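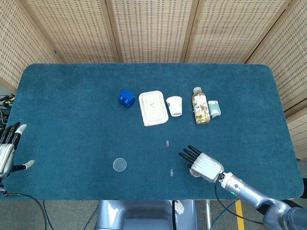 teal carpet table, woven screen, and the whole odds-and-ends lineup 💙

Okay, thread time! I have been bugging everybody I know about this table for a month, so now it's your turn. Short version: I covered a plain old table in carpet and I am never going back.

It started with the noise. My workroom has a hard floor and bare walls, and every time I put down a pair of scissors it sounded like I'd dropped a tray. I sort small stuff in there – buttons, clips, bottle caps, toy parts, whatever comes out of the junk drawers – and the clatter was driving me up the wall.

Corina Gasser (hi Corina!!) had an offcut of teal carpet left from her hallway and asked if I wanted it before it went to the dump. Did I want it. I was at her door before she finished typing.

The color is so much better than I expected. Deep teal, a little bit fuzzy, and it makes everything you put on it pop. Look at that blue toy brick on the left! I could stare at that blue on that teal all day.

How I did it, for the people who asked: cut the carpet bigger than the top, laid it face down, flipped the table onto it, traced the shape, then trimmed it slowly with a fresh blade. The rounded corners took me longer than all four sides put together. Go slow. Then go slower than that.

I used Kavlow carpet tape underneath, the double-sided kind. I wanted to be able to peel it off if I hated it. I do not hate it.

Now the screen. THE SCREEN. Five panels, pale and woven (bamboo or rattan, the tag was long gone and I can't tell), with thin light wood around each one. It came from the secondhand place on Ahmadpour Street and I carried it home on foot, in August, with two stops to sit on a wall.

I fold the end panels forward so it wraps around the table a little. It hides the shelves behind it, and the shelves badly need hiding. But the real surprise is how much calmer my brain is with a plain beige weave to look at instead of a pile of boxes.

Also the weave has this grid of little dark openings all over it and I find it very soothing. If I'm stuck on something I just look at the grid for a minute. Cheaper than most hobbies.

So what do I do at this table? Mostly sorting! I put out a row of random things along the back and work out where each one should live. The white food container with the squiggle on the lid that looks like a 2, a little paper cup, a bottle of something amber, a crinkly pale green packet. Total mixed bag. I love a mixed bag.

My rule is big things at the back, tiny things up front where I can find them. Paper clips especially. Before the carpet they skated straight off the edge and I'd find them with my socks.

Now they stay put! There's a pinkish one and a silver one there, sitting just where you'd want them. I know it's only paper clips but I get a real kick out of this.

The clear round disc near the front is the hard one. See-through stuff used to vanish on my old white tabletop and I'd be patting around for it like I'd lost a contact lens. On teal the rim catches a bit of light and I spot it right off.

Okay, downsides, to be fair. Carpet grabs lint. It grabs crumbs. It grabs glitter and keeps it until the end of time. I go over it with a lint roller and a small hand vacuum and that handles most of it.

And you can't write on it. I keep an old clipboard close by for labels, otherwise the pen goes right through the paper. Learned that one on a birthday card, sorry to my aunt.

Somebody on the Vultska board asked if felt would work instead. I tried felt on a small side table first and it pilled fast, plus it wrinkled whenever I leaned on it. Low pile carpet has some weight to it and just lies there. If felt is what you've got though, go for it, it's still a lot quieter than bare wood.

Next up I want to do the inside of the drawers in the same teal. I have 6 of them and enough scraps for maybe half, so Corina, if there's any more of that hallway hiding in your garage, call me!

If you've made a soft-top table, please show me, any color. I want to see all of them.

Recent posts
The button jar, part 4: all the greens
Jedia shelf brackets, one year later
Old toy bricks and how I wash them
Small room, big screen: where to put a folding divider
What came out of the hallway drawer
3,589 buttons and I finally counted them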